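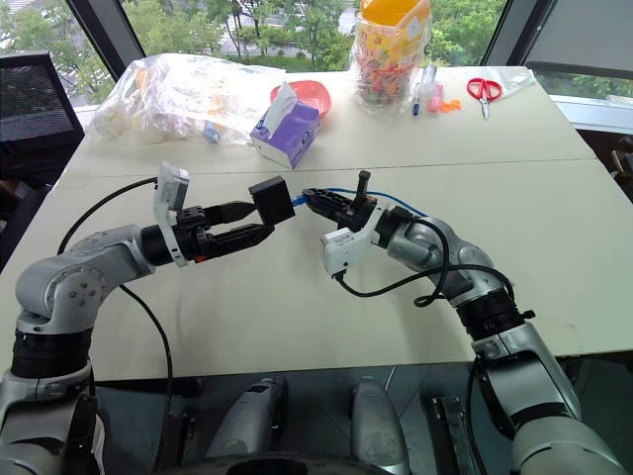 The white table by the window, with the blue cable and the black box.

2019-02-07

Cable day. I had put it off since the weekend and the drawer would no longer shut, so after breakfast I tipped the whole thing out in the bedroom and brought the pieces to the table in batches.

The rule was simple. If a cable fits something we own, it gets a paper tag and goes back. If it doesn't fit anything, it goes in the bag for Yara, who takes old electronics to the drop-off at Kornenstead once a month.

The blue one took the longest. I was sure it belonged to the old Meltik router, but the router went to Jovita two years ago and she says hers came with everything. I tagged it "blue, ask Grigore" and left it at that. He set up the network in the first place and might remember.

I should have cleared the table before starting. The tissue box was there, and the red bowl, and the big plastic bag from Tuesday's shopping that I still haven't put away. Also the jar of candies, still in its bag. I had four before lunch. The scissors I did need, for the tags and for the twist ties, which somebody had wound so tight they had to be cut.

Found while sorting: the charger for the camera I replaced last year because I couldn't find the charger. The replacement cost 920. I did not enjoy that.

Jovita called at 11 and we talked for a while about April. She wants to rent the place in Prustow again, the one with the bad stairs. I said yes if Borghild can come too, and no if it is more than 2,000 for the week. She will write to the owner.

Lunch was soup. It was bright out and the trees look good from the table, so I ate at the end of it and pushed the sorting over to one side. Then back to the bedroom for the last batch, mostly phone chargers. We have far more of those than phones.

Finished by three. The drawer shuts. The bag for Yara is by the front door and heavier than I expected, so she may want to bring the car up close.

Still to do: buy more tags, put the shopping away, find out what the blue marker does on fabric before I label the laptop sleeve with it. Call Grigore after dinner, he is never home before that.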